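4.2 Fixturing and reset rules in the bin-picking protocol

Most published guidance on bin-to-bin picking asks that the workspace be "fixed and documented" and leaves the reader to decide what that means. The Brosgate checklist, which we followed as written for the first part of this study, gives the matter two lines. We doubted that two lines were enough, and the logs did not change our minds.

Under the checklist, the operator secures both bins to the table, marks any reference positions with tape, and confirms the object set before each session. Nothing is said about how tight a clamp must be, how far a bin may shift before the session is void, or whether tape that has been replaced counts as the same mark. Bermúdez, the competing protocol, does set a limit on bin movement, but it offers no method for measuring it with the arm powered. A rule that can't be checked during normal work will be signed off without being checked.

We ran 365 sessions for a total of 2196 attempts, with 6 attempts in each session. The layout in Figure 3 meets every item in the Brosgate workspace section.

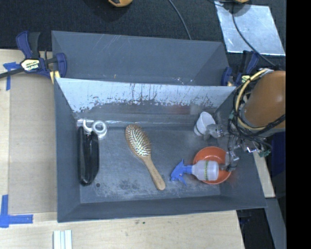

Figure 3. Workspace under the Brosgate rules. Two gray bins are clamped to the tabletop, with mixed household objects in the front bin and blue tape on the table at left.

Compliance of this kind says little about whether two labs would get comparable results. The objects in Figure 3 include a spray bottle lying across a bowl and a cup tipped on its side. Both poses are allowed, as would be the same bottle flat on the floor of the bin, which is plainly a different task. The checklist treats "objects placed in bin" as a complete instruction. It is also silent on surface wear, although scuffed floors and chipped walls may well matter to any system that relies on vision.

In 151 of our attempts the operator recorded a starting pose in which one object rested on another. We report these separately. Pooling them, as the Imitero benchmark permits, would let a lab raise its score by tidying the bin between attempts while breaking no rule.

Blackburn has argued that stricter reset rules would discourage smaller groups from taking part. We take the point about cost, but a photograph of the bin before each attempt costs very little, and it would let a reviewer see what was attempted. Until the standards ask for at least that, we would treat success rates from different sites as local figures.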